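Notes from the Greron open day, April 2026

I drove out to the Greron paper mill at Sudunden for their spring open day. The mill opens its doors twice a year, and the next date is in May. Entry is free but you have to sign up on their website, and the slots go quickly. I got the second to last one of the morning.

## Getting there

The mill is outside town on the Plollgate road. The signs are small, and the turn comes right after a bridge, so I missed it the first time. Parking is on grass. There is a bus from the train station, but it stops at the bottom of the hill and the walk up has no sidewalk. Wear closed shoes. They turned away a couple in sandals at the gate.

You get a vest, earplugs and a headset so you can hear the guide. My headset cut out near the big machines, and I ended up standing close to the front for most of the tour.

## The tour

It starts in the yard where the waste paper comes in. Most of it is used boxes from stores, pressed into bales and held with wire. The guide said a bale weighs roughly 800 pounds. They are stacked outdoors under a roof with no walls. Rain blowing in from the side does no harm, as all of it goes into water anyway.

Next is the pulper, a big tub with a blade at the bottom. You look down into it from a walkway. The bales go in and within minutes it is gray-brown soup. Tape, staples and plastic get pulled out on a thick rope that turns slowly through the tub. I had never heard of this and it was the part I liked best. The rope comes out covered in junk and gets chopped off in lengths. It smells sour in there, like a wet basement.

The paper machine is in the long hall. It is 83 yards from the wet end to the dry end, and you walk all of it. At the start the pulp is nearly all water, spread over a moving mesh. Then it goes through felt presses, then over steam cylinders. The hall is very warm and I was glad I had left my jacket in the car. At the far end the paper winds onto a roll taller than I am.

The last stop is the small box plant next door, run by Carvalho. They bought the building from the mill and take part of its output. Three layers are glued into one board, two flat sheets with a wavy one between them. The board is cut, creased and stamped in one pass. We saw the cutouts for the hand holes dropping onto a belt, and those go straight back to the pulper.

## What I learned

Paper fiber gets shorter every time it is recycled, so some new fiber has to be mixed in. Greasy pizza boxes are a problem for this mill, but a little tape is fine. They would like people to empty their boxes and flatten them. Packing foam and stray cables are common finds in the bales, and both have to be fished out by the rope or by hand.

I have a stack of boxes in my garage that I went through when I got home. Several still had things in them.

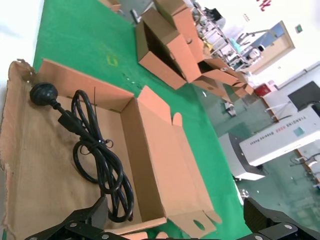 The flat ones went to the curb the same week. I kept 3 of the sturdier ones for storage, and the rest are waiting until I can borrow a truck.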